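Beldale Home Handling Project
Progress report to the equipment fund, second period
Sep 19, 2023

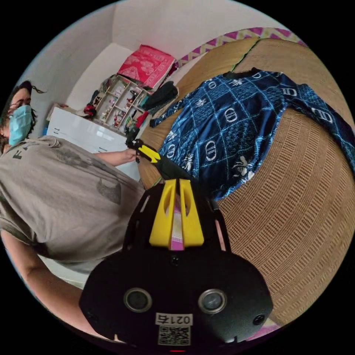 When we last wrote, the plan was to spend the bulk of the equipment line on a robot arm and a modest remainder on everything else. The plan has since met the price list. What follows is where the money went, where it has yet to go, and what we would like your permission to do with the rest.

Spending to date

The hand-held grippers are bought and in use. They cost more than the first quote and less than the second, and we have decided to regard this as careful negotiation. Andrade supplied the bodies and the mounting plates. The soft fingers were ordered separately, having been left out of the original budget on the assumption that a gripper would come with fingers. It does not. We have added a line called "fingers" to the budget template so that the next project can be spared the same discovery.

Recording work in furnished bedrooms is underway. We have 411 usable recordings of cloth handling, against a target of 605 for the period. The shortfall is mostly the two weeks we spent waiting for replacement memory cards, an item worth less than the shipping on anything else in this report. We expect to reach the target in November without extra staff hours.

Cloth remains the most expensive thing we handle, measured in time. A mug has a handle and stays where it was put. A printed cotton garment has opinions, and each attempt to straighten it produces a slightly different garment. We had costed folding at the same rate as putting away dishes. Please read the revised staffing table with that in mind, and please don't compare it too closely with the first one.

The arm

We have not bought the arm. The Derkine unit we named in the proposal is still our preference, but the quoted price turned out to cover the arm and very little that would allow it to be switched on. The controller, the stand, the safety stop and the cable set are all listed as options. So is the warranty after the first year. With the options we can't do without, the unit goes over the approved line, and delivery slips into the next period.

We looked at three ways forward.

Buy the Derkine as quoted and find the rest elsewhere. This would leave us owning a handsome object on a pallet. We don't recommend it.

Buy the smaller Brelthorpe arm. It fits the budget with its stand and controller included. Its reach is shorter, and our test layout would need the work surface moved closer to the base. Its payload is ample for clothing, which weighs very little however much trouble it makes. The supplier will hold the price until the end of November.

Lease either unit for a year. The monthly figure is pleasant and the annual figure is not. Leasing also puts the cost under operations, where we understand it would become somebody else's problem, and that somebody has already written to us.

Our recommendation is the Brelthorpe, bought outright, with the difference moved to spares.

Spares and consumables

The first budget allowed for no wear at all, as if the equipment would be admired from a distance. Fingers are the part we expect to replace most often, and we would like to keep 5 complete sets on the shelf. We also want 2 spare gripper bodies, so that a loose connector stops one recording session and not the whole week. Bedding, baskets and clothes for the test rooms have been bought secondhand and filed under "soft goods." The finance office has asked us to stop filing them under "apparel," and we have stopped.

Storage for the recordings is adequate for now. It will not be adequate after the arm arrives, and we have put a backup drive on the list while we still remember what it was like without one.

Decisions requested

Please approve the change from the Derkine to the Brelthorpe before the held price expires.

Please approve moving the balance of the arm line to spares and storage. The amounts are in the attached sheet, on the second tab. The first tab is the old budget, kept for reference and for humility.

No change is requested to the total. The next report will cover the remaining recordings, installation of the arm and the safety inspection of the test room.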